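From: Sigrún Ragnarsson
To: Brirnamus list
Date: Nov 12, 2020
Subject: Re: Axolotl facts for little kids?

Esben Hafstein wrote:

> My daughter saw an axolotl in a library book and now she asks me
> something new every night at bedtime. Is it a fish? Why is it
> smiling? Does it ever grow up? I'm running out of answers.
> Anything I can read with a 5 year old?
>
> Esben

Hi Esben,

Oh, she has picked a good one! We did a whole month of axolotls in October and my two still aren't tired of them.

So, first question: it's not a fish, it's an amphibian, a kind of salamander. The feathery things behind the head are gills – 3 on each side, and kids love drawing those. The smile is just the shape of the mouth, but I wouldn't rush to tell her that.
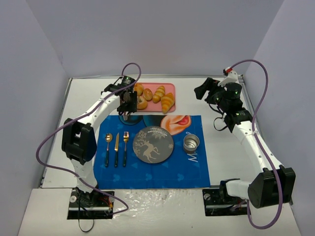 Does it grow up? Sort of! Most salamanders lose their gills and move onto land. An axolotl usually keeps its gills and stays in the water its whole life, so it's a grown-up that still looks like a baby. My son thought this was terribly unfair and wanted to know how he could do it too.

Save the best one for a night when she isn't sleepy: if an axolotl loses a leg, it can grow a new one. Toes and all! They can regrow parts of the tail too (and even bits of the heart, if she's the kind of kid who likes that).

They come from the lakes near Mexico City and there are very few left in the wild, which we talked about gently. The pink ones with the dark eyes are mostly seen in tanks – wild ones tend to be brownish and hard to spot in the mud.

For reading, Ming-te Chang put together 8 pages with big print and coloring outlines. Ask on the list and I'm sure you'll get a copy. What's she asking about this week?

Sigrún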